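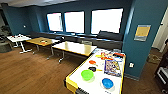 What the money went on (and what it didn't)

Matilde asked for a page she could send to people who want to know how the equipment budget is getting on, preferably with pictures and without the spreadsheet. The spreadsheet has 23 tabs. You're welcome.

For anyone joining us partway through: Hirberg is planning for one tabletop robot arm, to do sorting and tidying work with small household and play items. We have a shortlist of two suppliers, Nultalby and Flernine, and a sum of money that looked generous until the first quote arrived. Orders have to be in by January. Matilde Falcão holds the budget, Ayten Gündoğdu does the technical side, and I write things down afterwards and get the blame for the spelling.

The gallery is short. It will grow when there is more to show than tables.

The main room, window side

Teal walls, plank floor, and three big windows doing their best to bleach everything near them. Ayten has put blinds on the list, above the spare gripper pads and well above the second monitor I asked for. Both suppliers say their cameras cope with strong daylight. Both suppliers gave their demonstrations in rooms with no windows.

The tables are a mixed bunch: one white, one honey-coloured wood, one long pale maple one, and the white one with the yellow edge at the front. Nultalby's quote includes a matching bench at 700. Flernine will bolt to anything flat, they say, and then sent a four-page definition of flat. For the moment the line in the budget reads "tables: existing", and I'd like it to stay that way.

The things to be picked up are the cheapest part of the whole plan. A green bowl, a blue bowl, a couple of round lids, a scatter of small red, orange and yellow toy pieces. We allowed 100 for objects and Ayten regards this as wild extravagance. The lids are her favourites, as a thin round thing lying flat on a table is exactly what the brochures never show. If you're comparing arms yourself, take a lid to the demo. Watch the salesman's face.

Sockets. There is one low on the pillar, just above table height, and I've become fonder of it than I expected to be of a socket. It sits close to the yellow-edged table, and the plan puts the arm on that table largely for this reason. Carrilho, who are doing the electrical work, wanted 333 to look at the room and tell us whether we needed another. Matilde has asked what they would charge not to look. We await their reply.

Still to be decided

Delivery. Nultalby charge extra for anything beyond the front door, which seems a narrow view of delivery. Flernine include it but can't give a date, only a season.

Training. Two people for one day, or one person for two days, same price. Ayten says she'll read the manual. Matilde has budgeted for both of them to go anyway, and I have drawn my own conclusions.

Servicing. Left out of the first draft altogether — my fault — and now the second-largest line on the sheet. If you're planning something similar, put it in before you get attached to a total.

Blinds. See above. Ayten would like it noted that she raised this first.

Quotes were last checked on 26th October, and both suppliers have since sent a "revised" version, so treat any figure on this page as history. Questions about money to Matilde, questions about lids to Ayten. Corrections to me, please, and gently.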